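Workcell budgeting

Workcell budgeting is the planning of costs for a small robot cell before purchase. It covers the arms, the enclosure, the fittings and the objects the arms will handle. The term was set out in a purchasing guide by Myrto Karagiannis, written for the Jilport workshop and last revised 12/28/25.

Capital items
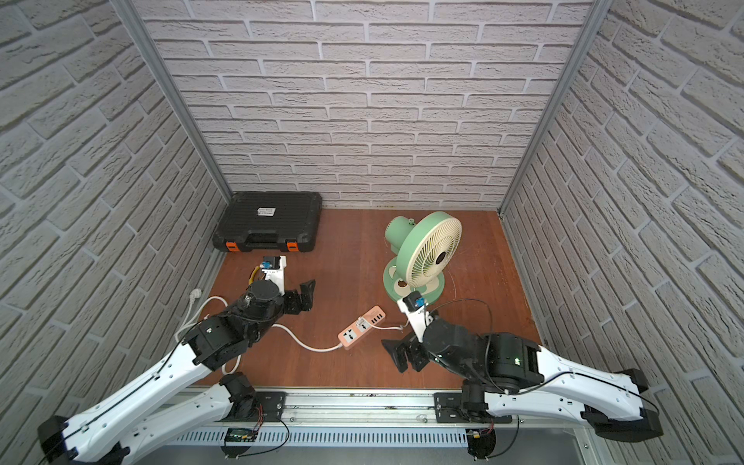 Arms are normally the largest entry and are quoted per pair. Mounting is priced separately. In a two-arm cell both bases may be bolted through bracket plates to one aluminium rail, so the rail is entered once and the plates per arm. Wrist cameras and their mounts form a further line. The Jilport guide adds 20 per cent for spares.

Consumables and handled objects

Ordinary household goods are bought from petty cash and replaced every 3 months. 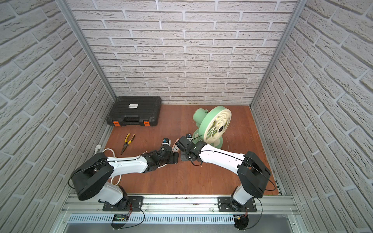 Floor and wall finishes are treated as wearing parts. A wooden floor picks up scuffs and dark spots, and Karagiannis allows one replacement board per cell each January. Hand tools such as needle-nose pliers are listed under handled objects if the arms use them, otherwise under maintenance.

Lead times

Leonidas Rallis gives 30 days for rail and panels and 270 days as the longest wait for arms.

See also: Depreciation; Spare parts list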